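Squaring and Finishing a Small Open-Top Box

Posted by Corina Sutter

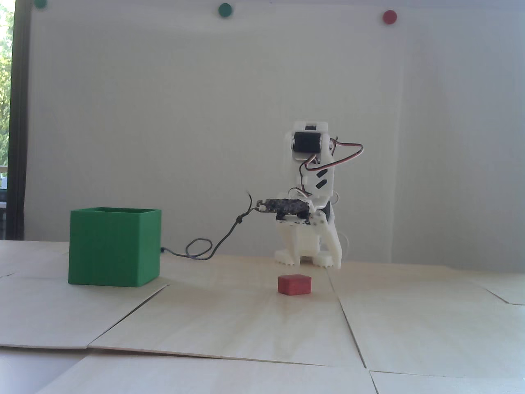
A plain open box, roughly cubic, is the most useful thing to keep on a work table, and it takes very little material. These steps cover a printed one, with the walls and floor made in a single piece.

What you need: a flat table, a small square, a sanding block, 220-grit paper, a soft brush.

1. Set the wall thickness to 2 mm. Thinner walls bow inward near the rim.

2. Print with the opening facing up. No supports are needed in this position. Let the plate cool before you pull the box off.

3. Check the corners with the square. Each should read 90 degrees inside and out. If the floor has lifted at a corner, print again with a 6 mm brim — sanding will not fix a warped floor.

4. Tape the paper to the table, grit side up. Turn the box upside down and move it in slow figure eights until the rim feels even.

5. Break the inner edge of the rim with the sanding block. Two passes per side are enough.

6. Leave the outer faces alone unless you plan to paint. Fine horizontal lines are normal, and partial sanding leaves dull patches that show more than the lines do.

7. Brush out the dust, paying attention to the inside corners.

Place the box on the table and press each corner of the rim in turn. If it rocks, sand the underside the same way as in step 4 and test again.

Settings last checked in April by Luzius Rainer.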